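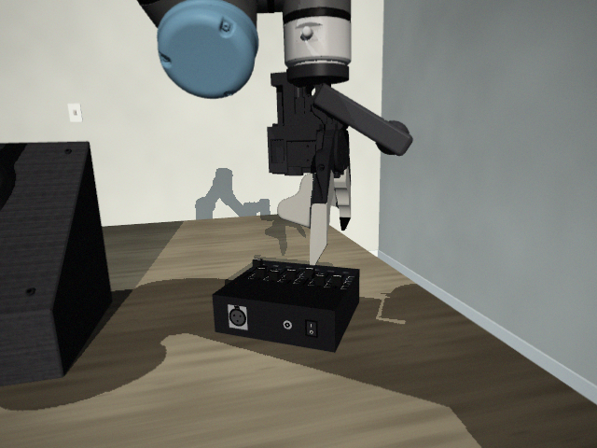
Off-white and blue-gray walls, brown wood grain

Classes > Crafts for the House > Handouts > Fabric Pinboards

Week 4: The Fabric Pinboard

Okay, you all survived the lampshades, so this one is going to feel like a vacation! We're covering a plain cork board with fabric and crisscrossing it with ribbon, and you'll take it home the same evening. I made my first one for my sister's kitchen and she still has it up (with the same pizza menu on it, I think).

Bring with you
- Fabric, a good 4 inches bigger than your board on every side. Quilting cotton is lovely. Please no stretchy knits, they go wavy when you pull.
- Ribbon. Measure your board corner to corner, and we'll work out the total together.
- Scissors that cut. You know the pair I mean, leave those other ones at home.
- An iron if you can carry it. We only have two and there was a line last time.

I'll have the boards, batting, staple guns, upholstery tacks and a box of 500 staples per table. The Wunderlich staple guns are the stiff ones, so if your hands get sore grab one of the little Flekero ones instead.

Picking fabric

Hold your fabric up to the wall it's going to live on before you cut into it. I didn't, once, and ended up with a mustard floral that made my hallway look ill. If your walls are pale, almost anything goes. If you've got a color on the wall already, I like to pull one small bit of that color into the print and let the rest be something else entirely. Small prints get lost under ribbon, by the way. Go bigger than you think! Stripes are gorgeous and also a pain, because every tiny wobble shows, so save them for your second board.

Putting it together

1. Iron the fabric. Yes, really.
2. Lay it face down, then batting, then board face down on top.
3. Staple the middle of the top edge, then the middle of the bottom, then the two sides. Pull snug each time. You want it firm like a made bed, and the weave should still run straight.
4. Work out from the middles toward the corners, a staple every inch or so.
5. Corners: fold the point in first, then fold each side over it like you're wrapping a present. Trim the bulk if it's fat.
6. Flip it over and lay your ribbon from corner to corner. Staple the ends on the back. Add the rest in parallel lines, 12 centimeters apart if you're copying my sample.
7. Push an upholstery tack in wherever two ribbons cross. Mounir Bensaid in the earlier group used old shirt buttons sewn over his, and I'm stealing that.

If a staple goes in crooked, lift it out with a flat screwdriver and do it again. I redo plenty of mine.

Hanging

Two D-rings and some picture wire. The batting adds weight, so skip the sticky strips.

For next week

Lambros Economou is coming in to show us stenciled floor cloths. Have a look through your cupboards for leftover paint, any color, as long as it isn't lumpy.

Recent handouts
Week 3: Drum Lampshades
Week 2: Covered Boxes with Clarneo Paper
Week 1: Getting to Know Your Glue
Supply list and room map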